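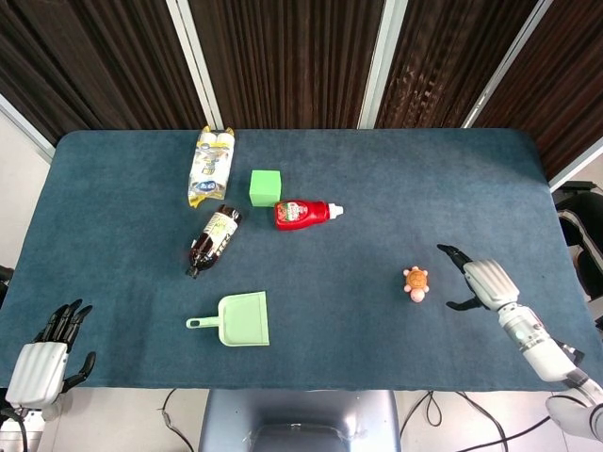
4. Colocación del fieltro en la mesa Nidbridge

El fieltro viene doblado desde fábrica y le ha cogido cariño a sus pliegues. Déjelo extendido una noche antes de empezar.

1. Despeje el tablero. Todo, también lo que «solo está ahí un momento».
2. Pase un paño seco. Las migas que queden debajo se notarán durante años.
3. Centre la tela con la costura hacia abajo. Debe colgar un poco por el borde; 18 mm es lo correcto, aunque la mesa no lleva regla.
4. Alise desde el centro hacia las esquinas redondeadas con la palma abierta.
5. Fije las pinzas Nirgate por debajo, sin apretar del todo, y repase las esquinas antes del apriete final.

Nota: el recambio de tela es la referencia 235. La 1862 es para la mesa ovalada y no encaja, por mucho que se insista.

Precaución: no planche el fieltro sobre la mesa. Tampoco lo grape.

Las botellas de salsa, mejor de pie y con el tapón cerrado. Si hay derrame, absorba sin frotar y consulte el apartado 7, que es más largo que este.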